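Suqin Tang would like you to read the small print, and she would like the small print to be shorter

Omgate calls its new current account "the account that looks after itself". Suqin Tang has spent most of the past year asking what that means, and she is still not satisfied with the answer.

Tang used to handle complaints for a building society. She now runs a money advice desk out of two rooms above a chemist's, and she has become a nuisance to the people who design accounts for a living. I wanted to talk to her about "sweeping", the feature that Omgate, Stendard and a few smaller names have been pushing hard. Money above a certain level leaves your current account overnight and goes into savings. When your balance drops, it comes back. You do nothing.

"You do nothing, and they do plenty," Tang says. "I'd want to know what."

I put it to her that people leave far too much sitting in accounts that pay no interest, and that a bank offering to move it for them is doing a decent thing. She pulls a face.

"If a bank wanted you to have interest on your spare money, it could pay interest on the current account. It wouldn't need to move anything. So why is it being moved? Ask them that. I did. I got a leaflet."

The leaflet is on her desk. It shows a jar with a plant growing out of it and it gives the savings rate in large type. The delay on getting the money back is on the reverse. Omgate's terms allow it up to 2 working days to return swept money, although the company told me that most transfers are "near instant". It wouldn't say what share of them counts as most.

Tang has one case she comes back to. Bakari Makokha, a self-employed tiler, had £2810 put by for a tax bill. He kept it in his current account on purpose, where he could see it. The sweep took most of it overnight. The payment to the tax office was due out next morning, the money didn't come back in time, and the payment bounced.

"I'd agreed to it, apparently," Makokha told me when I rang him. "There was a screen when they changed the app over. I pressed the button that made the screen go away. I'm not stupid, I just wanted to see my balance."

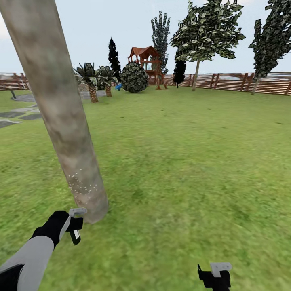

Omgate refunded his charges after Tang wrote to them, and added £80 for the trouble. He took it. Tang would have liked him to hold out for an admission that the screen was badly designed, but she accepts that he had bathrooms to finish.

Has she come across customers who are happy with it? She has, and to her credit she gives me a number. Melaniia Derkach teaches music, gets paid at odd times of the month and says the sweep has made her a saver for the first time in her life.

"I don't look at it and so I don't spend it," Derkach says. "Suqin thinks I should do it myself with a standing order. She's probably right. I've been going to set up a standing order for years."

Tang concedes this one with poor grace. "Fine. It works for Melaniia. It works if your money comes in bigger than it goes out and you never have a large bill on a bad day. I wouldn't build a bank account on that."

I also spoke to Dong-geon Choo, who worked on a similar feature at Stendard before leaving last April. He thinks Tang is too suspicious of the motive and not suspicious enough of the arithmetic. In his view the banks mostly want the deposits to look settled, and the customer does come out slightly ahead.

"Slightly is the word," he says. "For a typical balance we were talking about a sandwich or two a year. We never put that on a poster."

When I read this back to Tang she laughs for the first time in an hour. Then she asks whether Choo would put his name to it. He has.

Her advice to anyone with one of these accounts is dull, and she knows it. Find the setting. See what level it's fixed at. If you have a big payment leaving within 7 days, switch the thing off until it has gone. Omgate keeps the switch under "Goals", then "Nina", the name it has given its savings helper. I found it on my third try.

"Why has it got a girl's name?" Tang says. "My overdraft hasn't got a name."

Omgate says that customers are "fully in control at all times" and that it is looking at clearer wording for the opt-in screen. I asked when the new wording would appear and was told that it was on the roadmap. Tang has heard about the roadmap before. She has a folder for it.

As for her own savings, she won't say how much or where. She moves the money by hand on the first of the month, with a cup of tea, and writes the amount in a notebook. I suggested that this was also a kind of sweep.

"It is," she says. "But I was there when it happened."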